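Folding on the Bed: A Conversation With the Head of Linen and Garment Care at Sowerby House 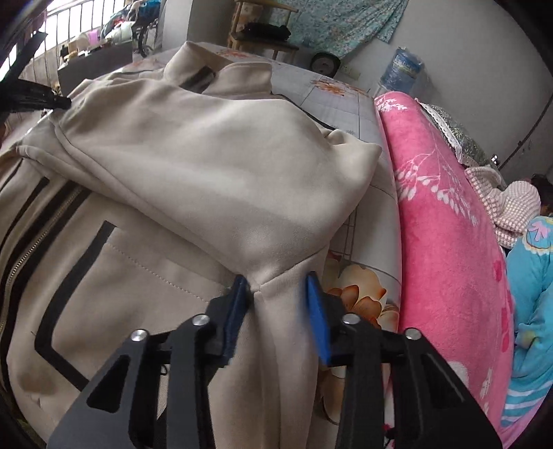

Bandwood Quarterly, Issue 4, page 2

Residents at Sowerby House do most of their own laundry. The residence, which stands at the Okden end of the grounds, provides washers, dryers and a shared ironing room on each floor, but it has never provided folding tables in the bedrooms. Clothes are sorted, folded and put away on the bed, as they are in most homes. The head of linen and garment care, who has held the post through two renovations of the building, believes this is a perfectly good arrangement, provided that people know how to use the surface they have.

"A bed is the largest flat area in most bedrooms," she told the Quarterly when we met in the ground floor linen office. "It is also soft, and that changes how a garment behaves. On a table you can press down and the fabric stays where you put it. On a mattress everything gives a little. You have to work with smaller movements."

The garment she is asked about most often is the zip-up jacket. Shirts and towels are familiar to nearly everyone, she said, but a jacket with a stand-up collar or hood, a long metal zipper and a thick, brushed fabric tends to be rolled into a ball or left over the back of a chair. A cream-colored jacket of this kind, with black stripes beside the zipper and a pocket outlined in black, is in her view a useful one to learn on. The dark trim shows at once whether the front panel is lying straight.

"People begin with the body of the jacket and forget the sleeves," she said. "I ask them to begin with the sleeves. Bring one across the middle on the diagonal, smooth it, and then look at what the shoulder is doing. If the shoulder is pulling, the sleeve has gone too far."

She is particular about how the fabric is held. A sleeve should be lifted by a small fold, she explained, and set down again before it is smoothed. Taking a large handful drags the layers underneath and leaves creases that run up toward the shoulder. Such creases are not serious in a heavy fabric, but they will settle in if the jacket is stored under weight.

The zipper is the second point on which she gives advice. The residence handbook recommends that jackets be zipped before washing and again before folding. She agrees with the first recommendation and is more relaxed about the second. "For the wash, yes, always close it. The teeth can catch on other things in the drum. For folding, I would rather see someone lay the front panel flat with the zipper open than fight with it closed. What matters is that the teeth do not end up pressed into the face of the fabric."

Folding time is also inspection time, and this is the part of the conversation to which she returned more than once. A jacket spread out on a bed can be looked over in good light in less than a minute. Marks on pale fabric are easily missed when the garment is on a hanger, especially toward the lower part of the front, where it brushes against counters, car doors and bicycle frames. The cream jacket shown on this page has a brownish stain on it, and a thin dark thread hanging near the edge of the pocket. Neither would be a reason to discard a garment, she said, and both would be a reason to stop folding it.

"If you fold a stained jacket and put it in a drawer, you have decided to deal with it next winter," she said. "By then you will not remember what the stain was. Set it aside. Treat it the same day if you can. Cold water first, a little mild detergent, and test the inside of the hem before you put anything stronger on a light color."

Threads call for patience. The linen office keeps small scissors at the counter for residents to borrow, and its rule is that a hanging thread is never pulled. It may be a stray end left from sewing, in which case it can be trimmed, or it may belong to a seam that has begun to open. Where there is doubt, the garment can be left with the office, which passes repairs to the mending room at Grarach. The mending room accepts up to 100 pieces a month from Sowerby House and its neighboring buildings, and in September, when residents are moving in, it has taken as many as 200.

We asked whether the bed should be made before folding begins. Her answer was that it should at least be covered. A clean sheet, smoothed out, is enough. A pale one with a light floral print, such as many residents bring from home, does very well for the purpose – lint and loose threads from darker clothes are simple to spot on it and can be brushed off afterward.

Blankets are another matter. She does not ask that they be taken off the bed and folded away, since few bedrooms have anywhere to put them. A thick blanket can be pushed to one side and left in a heap until the clothes are done. "I have seen people fold the blanket beautifully and then have no energy left for the laundry," she said. "Move it over. A bright pink blanket is not going anywhere."

On storage, her guidance is brief. Heavy jackets go at the bottom of the drawer or on the lowest shelf, with the collar toward the back so that it is not crushed when the drawer closes. A hood, where there is one, is laid flat over the folded body and not tucked inside. Jackets that are worn every day are better hung.

The linen office will repeat its folding and mending session for new residents next term. It is held in the ground floor common room at 4 p.m., and those attending are asked to bring one garment that they find difficult. No registration is required. Repair slips for the mending room may be collected at the office counter during opening hours, and finished pieces are returned to the same counter for pickup.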